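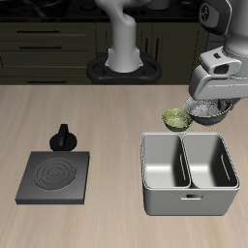 The Flernon simulation project held its open day for partner institutions on 1/9/22 at the Rashidi site, as required under the second stage of the Prarker grant. The event was attended by 97 visitors, most of them from food service training programs. The main demonstration was the simulated kitchen task, in which the arm works over a wooden countertop with a bowl of what visitors took to be rice, a smaller green bowl and a two-compartment metal container. Staff explained the task setup and answered questions at the end of each session.

Visitors were invited to complete a short comment form. The most frequent request was for a slower playback speed – a change the team has now scheduled.

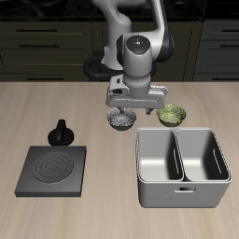 Work on the Nirnon scene library continues in parallel. The library now holds 235 kitchen layouts, of which 25 were added after the August review. Two items remain open: the written guide for partner sites and the transfer of the scene files to the shared server. Both are expected to be completed within the current budget, and no change to the grant terms is requested.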